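Ritton Staff Forum > Common Spaces > Second Floor Lounge
Topic: Policy on the condition of the puzzle cubes in the lounge cabinet

Arkutano_Lounge (moderator)
Posted Mon 26 February

Colleagues,

I am opening this topic at the request of several members who use the second floor lounge. The puzzle cubes kept in the lounge cabinet are regularly returned in a scrambled state. Some members have asked that every cube be returned solved. Others have said that this would discourage people who cannot solve one from picking it up at all.

The current lounge rules say only that games and puzzles must be "returned complete and in good order." The rules do not say what good order means for a cube. I would like to hear opinions before a wording is proposed. Please keep replies to the cubes. The matter of the chess clocks has its own topic.

Thank you.

----

dirkau_desk
Re: Policy on the condition of the puzzle cubes

I support a requirement that the cubes be returned solved. Every other item in the cabinet goes back in its starting condition. Jigsaw puzzles are taken apart and boxed. Card decks are squared and banded. It is reasonable to ask the same of a cube.

I would add that a solved cube can be inspected at a glance. If a sticker is missing or a piece has been put in wrong, it shows. On a scrambled cube such faults can go unnoticed for weeks.

----

Cosmin Iordache
Re: Policy on the condition of the puzzle cubes

I must respectfully disagree with the comparison to jigsaw puzzles. A jigsaw is returned in pieces so that the next person may have the pleasure of putting it together. By that reasoning a cube should be returned scrambled. The starting condition of a puzzle is the unsolved one.

There is also the practical question of who could comply. I have used the lounge for a number of years and I can solve a cube in a little under 2 minutes on a good day, but I am aware that most members cannot solve one at all. A rule that most people are unable to follow is a poor rule.

----

west_stairwell
Re: Policy on the condition of the puzzle cubes

I am one of the members Mr. Iordache refers to. I have never solved a cube. I do one face, usually white, and then I put it back. Under the proposal by dirkau_desk I would be in violation every Thursday.

----

dirkau_desk
Re: Policy on the condition of the puzzle cubes

In reply to west_stairwell: I did not intend that anyone be penalized. The requirement could be that a cube be returned solved "where the member is able." Members who are not able could leave it in a separate tray, and those of us who enjoy solving would take care of the tray.

In reply to Mr. Iordache: a person who receives a solved cube can scramble it in ten seconds. The reverse is not true. The solved state is therefore more useful to more people.

----

Cosmin Iordache
Re: Policy on the condition of the puzzle cubes

I accept the second point in part. I would still object to the word "solved" appearing in the rules. "Complete" is sufficient. If all the pieces and stickers are present and the layers turn freely, the cube is in good order.

----

grinberga_annex
Re: Policy on the condition of the puzzle cubes

May I raise a related matter. At the Grīnberga annex we had a cube in circulation for most of last year that could not be solved by anyone. It was eventually found that a corner had been twisted in place. A corner piece can be turned by force without taking the cube apart, and once that is done no sequence of ordinary moves will bring it back. Several people, myself included, spent a good part of their lunch breaks on it.

I would ask that any new wording prohibit forced turning and the moving of stickers. I consider both to be damage. A scrambled cube is an inconvenience. A cube that has been altered is no longer a puzzle, and the next user has no means of knowing.

----

westwing_ledger
Re: Policy on the condition of the puzzle cubes

Agreed on stickers. I would go further and replace the stickered cubes with the kind that have colored plastic throughout. The stickers lift at the corners after enough handling and people pick at them. The purchase could come out of the lounge fund, which stands at 300 and has not been used since June.

----

Cosmin Iordache
Re: Policy on the condition of the puzzle cubes

I would be sorry to see the stickered cubes go. They are the ones most members learned on, and the black plastic between the colors makes the face easier to read. I also find the newer ones turn too loosely for a beginner, who tends to overshoot.

Replacement stickers are inexpensive and the work is simple. The old sticker should be removed completely, the residue cleaned off and the new one pressed down from the center outward. I have done this on my own cubes and would be willing to do it for the cabinet.

----

quiet_corner_ann
Re: Policy on the condition of the puzzle cubes

A question from someone who does not know the subject. How does one tell from looking whether a cube has been altered? I have picked up more than one in the lounge and would not want to be blamed for a fault that was already there.

----

grinberga_annex
Re: Policy on the condition of the puzzle cubes

In most cases one face is not enough to tell. The center pieces do not move in relation to one another, so the center gives the color of the finished face and everything else may be anywhere. Corner pieces carry three colors and edge pieces carry two. No single piece should show the same color twice. If it does, a sticker has been moved. A twisted corner is harder to find and generally shows only at the end of a solve.

A view of one face is below.

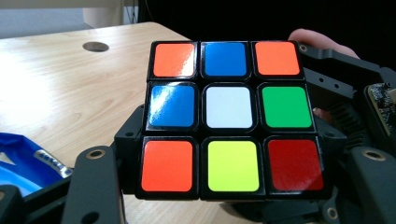
Scrambled 3x3 cube. The center is white, so this is the white side, with no other white sticker on it.

----

west_stairwell
Re: Policy on the condition of the puzzle cubes

Thank you, that is clearer than the leaflet. I had been choosing a side by whichever color appeared most often and building from there. On that one I would have started with orange.

----

dirkau_desk
Re: Policy on the condition of the puzzle cubes

The attachment rather supports my earlier position. With six colors on one face, a member in a hurry has no quick way of checking it. Solved, the same face would take one look.

----

grinberga_annex
Re: Policy on the condition of the puzzle cubes

I would not draw that conclusion from it. Six colors on a face is perfectly ordinary for a well mixed cube. My concern remains with alteration. I have no strong view on whether cubes are returned solved.

----

westwing_ledger
Re: Policy on the condition of the puzzle cubes

Red and orange are hard to separate in the evening under the lounge lamps. If stickers are to be replaced, I would ask that a set with a stronger difference between those two be chosen. I have mistaken one for the other more than once and only noticed at the last layer.

----

Cosmin Iordache
Re: Policy on the condition of the puzzle cubes

That is a fair request. Glare is part of the difficulty, as a glossy sticker turned toward a lamp can look nearly white in places. Matte sets are available. I will bring samples to the lounge and leave them in the top drawer of the cabinet for members to compare.

----

quiet_corner_ann
Re: Policy on the condition of the puzzle cubes

I would be in favor of the tray. I would use the cubes more often if I knew that returning one unfinished was acceptable.

----

Arkutano_Lounge (moderator)
Re: Policy on the condition of the puzzle cubes

Thank you all. I propose the following wording for the lounge rules:

"Puzzle cubes must be returned complete, with all pieces and stickers in place. They may be returned solved or unsolved. Unsolved cubes should be placed in the tray marked for that purpose. Members must not force a corner, take a cube apart or move stickers. A cube believed to be faulty should be handed to the front desk with a note."

Mr. Iordache's offer to replace worn stickers is accepted with thanks. The purchase of new cubes is deferred. Objections to the wording may be posted in this topic until the end of the week.

----

dirkau_desk
Re: Policy on the condition of the puzzle cubes

I wish it recorded that I would have preferred "solved where the member is able." I will not object formally. I am willing to look after the tray on the days I am in the building.

----

Cosmin Iordache
Re: Policy on the condition of the puzzle cubes

No objection. I would ask only that "take a cube apart" be followed by "except for repair," as I will otherwise be breaking the rule the first time a layer needs cleaning.

----

Arkutano_Lounge (moderator)
Re: Policy on the condition of the puzzle cubes

The words "except for repair" have been added.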